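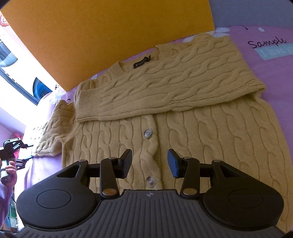
Mustard cable-knit cardigan, laid out on the bed.

21 Feb 2024

The morning was given to the winter clothing collection at Avram House. The store now holds 479 garments, of which knitwear forms the greater part, and the shelving in the lower corridor is full. Mr Declercq has asked that no further coats be accepted until the March distribution has taken place. I have agreed to this and a notice will go up at the front desk.

Catalina Valdebenito reported on the mending evenings. Attendance remains steady and the darning of elbows is much improved, though the supply of matching wool is poor. She has requested 2 additional lamps for the long table. I approved the purchase, subject to the usual form.

A letter was received from Liviu Dobre concerning moth damage in the blankets returned from Dullel. He recommends that all woollens be washed and sealed before storage. I am inclined to accept the advice, although the cost of bags was not foreseen - the matter is to be raised with Lucian Nistor when he returns from leave.

In the afternoon I sorted my own drawers at home, having asked the residents to do the same. Several cardigans were put aside and one I decided to keep. Rain from four o'clock. Wrote to my sister and retired early.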